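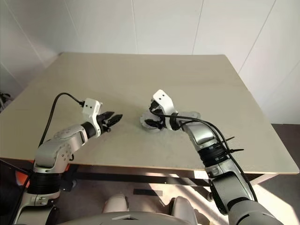 Teaching a two-arm handover by remote control

Most people who come to us want to start with something showy, folding a shirt or pouring a glass of water, and I do understand the temptation! But the handover, where one gripper passes an object to the other, is the task I'd put in front of every new operator, and it's the one we'll go through on this page. Give yourself a whole morning for it and have something to drink within reach.

What you'll need

A two-arm setup with parallel grippers, a pair of leader arms to drive it, the Rotard recording software (any recent version will do), and one object. A foam block or an empty plastic bottle is perfect for the first day. Please save the china for later.

Step 1: Find your home pose

Bring both grippers in over the middle of the table, fingers slightly open and facing each other across a small gap. I like one a touch higher than the other, with the lower one tipped down a little, so the two wrists have room to turn. Save this pose in Rotard under a name you'll recognize next week — "home2" is not that name, as I've learned more than once.

Step 2: Check the cables

Move each arm slowly through its full reach and watch the cables as you go. You want a gentle loop at the gripper and enough slack across the joints that nothing pulls tight when the wrist rolls. If a zip tie has crept along the arm, snip it and put on a new one before you record anything.

Step 3: Practice without recording

Place the block on the giving side, pick it up, carry it to the middle and stop. Now bring in the receiving gripper, close it, wait for one slow breath, and only then open the first one. That little wait feels silly, but it gives the robot a clear moment to learn from. Leilani Montoya, who trained most of our operators, has them say "got it" out loud before letting go, and I still do it myself.

Step 4: Record

Start and finish every demonstration in the home pose. Shift the block a few inches between tries and turn it now and then. If you fumble, press discard and go again — but a small wobble that you correct smoothly is worth keeping. Our first usable set at Trerelard had 137 demonstrations in it, recorded in short sessions with plenty of breaks, as tired hands get jerky.

Step 5: Watch them back

Play the recordings at double speed and delete any where the block drops or where you sat still for ages wondering what to do. When you're happy with what's left, export the set and start your training run.

Next comes the same handover in the other direction, using the same home pose.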